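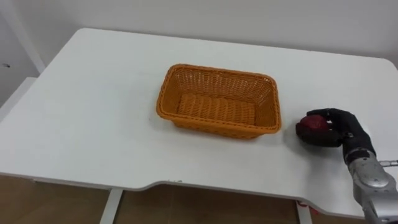 4.2 What the purchase order left out

The hardware quotation for the Visach cell ran to a single page. The spreadsheet we eventually needed ran to 473 rows, and most of this section concerns the difference between them. We had budgeted for a humanoid, two hands and a support contract, on the cheerful assumption that the room would look after itself.

Costs were sorted into capital, recurring and what Manalastas labelled "sundry" in the first draft, a heading that proceeded to eat the other two. Sundry covered replacement cable, hand coverings, freight on returned parts, baskets, and the hours of whoever had to get the supplier on the phone. Fernandes split it into 30 line items in March, after which the centre's finance office began answering our emails.

The tabletop task was chosen partly on price. A basket and a small object to put beside it cost less than lunch, and an ordinary white table did the job of the machined workbench in the Ostari quote, which we had admired and could not defend. The savings went to hands. Two suppliers were compared: Betine, with a lower unit price and a lead time of 48 days, and Lagman, which cost more and kept stock within driving distance. A spreadsheet that prices idle labour at zero favours Betine. Ours did, for one quarter.
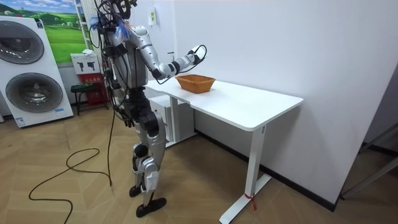 Should a lab buy a second set of hands at the outset?

Buy one spare hand for the side that does the reaching, and hold the money for the other until the first repair invoice arrives.

The reasoning behind that rule is wear. Over the planning period we logged 1,193 grasp attempts, and the programme's repair spending followed the attempts far more closely than it followed hours powered on. Most vendor maintenance schedules are written in hours. We converted ours to attempts and revised the reserve upward, a correction that pleased everyone except the people holding the reserve.

Floor space was costed at the internal rental rate, which treats a square metre under a robot exactly as it treats a square metre under a filing cabinet. We left it that way for comparability. Readers with a less philosophical landlord should add an allowance for cable runs, as a tethered machine claims more floor than its feet do. 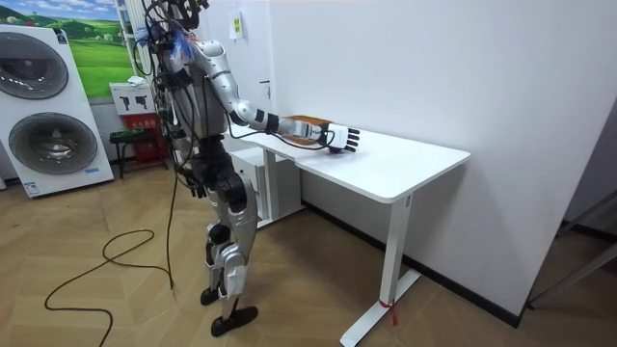 Figure 3. Humanoid reaching over the white table, with its cable looped across the floor.

Depreciation was taken straight-line over four years. Fernandes argued for three, citing the pace of new models, and Manalastas for five, citing the pace of our grant renewals. The sensitivity of the totals to this choice is reported in Section 4.3, along with the freight figures, which we have checked twice and still dislike.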